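Making a Warm Herbal Foot Soak and Closing Breath Practice

Prevlow Wellness Guides
Updated 2026-05-18

This guide covers one home session: a foot soak with dried herbs, followed by a seated breath practice. It assumes no training. Read all of it before heating the water, as the steps run into each other and the infusion needs to be started first.

What you need

A basin wide enough for both feet to lie flat
A kettle and a heatproof jug
Dried lavender or chamomile, 2 tablespoons
Epsom salt, 200 grams
Two towels, one for the floor
A straight-backed chair
A bath thermometer (optional)

The Lonine herb blend may be used in place of single herbs. It is cut finer than loose chamomile and should go in a muslin bag, otherwise the pieces stick to the skin and block the drain later.

Step 1. Start the infusion

Boil 500 ml of water and pour it over the herbs in the jug. Cover with a plate. Leave it until the color stops deepening. Strain. Infusions left overnight turn bitter in smell and should be thrown out.

Step 2. Fill the basin

Set the basin on a folded towel in front of the chair. Add warm tap water to just above ankle height, allowing room for the infusion. Stir in the salt until no grains can be felt on the bottom, then add the strained infusion. Test with the inside of the wrist or a thermometer. The water should feel warm, never hot. Do not add boiling water once the feet are in.

Step 3. Soak

Sit well back in the chair with the feet flat and the knees level with the hips. If the knees sit higher, put a firm cushion on the seat. Let the hands rest on the thighs. Stop when the water no longer feels warm. Topping up is possible, but lift the feet out first and stir before putting them back.
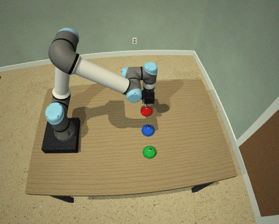
Filed under: Home Practice / Breath and Rest

Step 4. Dry and settle

Lift one foot at a time onto the second towel. Dry between the toes. Move the basin out of reach before standing — wet floors cause most of the trouble with this kind of session. Put on socks and return to the chair.

Step 5. Breath practice

Breathe in through the nose for a count of 4. Breathe out through the nose for the same count. Keep the shoulders still and let the belly move. After a few rounds, lengthen the out-breath slightly if it is comfortable. The Rendcombe handout teaches a hold between breaths; beginners should leave it out. If you feel dizzy, go back to normal breathing and stay seated.

Who should skip the soak

Do not soak broken skin, open blisters or a recent burn. People with diabetes, poor circulation or reduced feeling in the feet should ask a doctor first. The breath practice can be done without the soak. Check the herb label for known allergies; chamomile is related to ragweed.

Cleaning up

Empty the basin into a sink fitted with a strainer. Rinse with plain water, as dried salt leaves a white film. Hang the muslin bag to dry. Store unused herbs in a closed jar away from light.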